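Ament Household Handling Project
Progress report to the Barrientos Fund, period ending March
Prepared by Ivana Figueroa, Trarkton

Dear Brenda,

Thank you for being so patient about this one. I know you were hoping for it before your own board papers went out, and I did promise, but I wanted to be able to tell you properly what went wrong with the hand-held grippers and what we have done about it, and that took longer than I would have liked.

The short version is that we have recorded 3,482 demonstrations this period, which is a pleasing number, and that we can stand behind only some of them. A fault in the right-hand gripper meant that the jaw opening stored in the file slowly drifted away from what the jaws were really doing. The person holding it would close on an object quite normally, and the file would say the jaws were still 10 millimetres apart. Nothing on the screen complained, and I am afraid none of us noticed until Cuklow tried to replay a batch on their arm and it closed on thin air again and again.

We have gone back through everything and set aside 1,528 demonstrations, all of them recorded after the drift began. They have not been deleted. Cuklow think that the hand positions in them are perfectly sound and that the jaw readings might be recovered from the video, but I would rather not count on that, and the totals in this report leave them out.
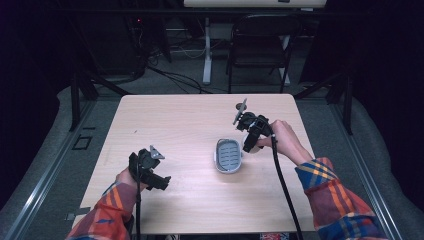 The cause was dull, as these things often are. The cable leaves the gripper at the base of the handle, and over weeks of being lifted, tilted and set down the connector inside had worked a little loose. Each time it lost contact for a moment the jaw sensor restarted and took wherever it happened to be as its new zero. One small error would hardly matter, but they added up over a long session, and our longest sessions were the bathroom items, where there is a good deal of turning the wrist over to come at things from above.

I should also tell you about a safety matter that came up while we were looking into this. One afternoon the right gripper's cable was caught under someone's foot as they stepped back from the table, and the tool was pulled out of their hand. It was not a heavy knock and there was no injury, but it did go in the accident book and we stopped recording until the next morning. I can't say for certain that this is what first loosened the connector - the dates are close, and that is as far as I would go.

Since then we have made 2 changes to the grippers themselves. Both now have a clamp inside the handle, so that a tug on the cable no longer reaches the connector, and the software stops the recording with a loud beep if the sensor restarts. (It is a truly horrible beep, and it works very well.) We have also begun closing the jaws fully at the start and end of every session and comparing the two readings. It adds very little to the day and would have saved us all this trouble.

As for what it means for the grant, the bathroom set will be late. The kitchen set came before the fault and is complete, and Cuklow already have it. We can repeat the lost work with the people and equipment we have, so I am not asking for more money, but I would be grateful if you could agree to move the second delivery into the next reporting period. I have left the final deadline alone for now, as I think we can still meet it if the clamps hold.

Do ring me if any of this would be easier to talk through, or come and see us at Trarkton if you are passing. I can send the full list of affected sessions whenever you want it.

With warm wishes,
Ivana

Copy to: Brenda Carrasco, Barrientos Fund (grants file)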